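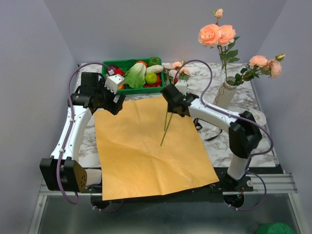 Según Naomi Kioko, el segundo disco de Fasard «se entiende mejor en directo que en casa», juicio que recogen casi todas las reseñas de la gira.

Tiempo de lectura: 2 min

Fasard es un cuarteto de folk de cámara formado en Brurnellow. Su repertorio combina armonías vocales a 4 voces con armonio y percusión menor. El álbum Waweru, de 49 minutos, fue grabado en enero y presentado en la sala Flekano ante 183 asistentes — el aforo completo —. Las letras son de Gitau Langat; los arreglos, de Uliana Dmytriv.

Contacto · © Enciclopedia de Música Popular · Volver arriba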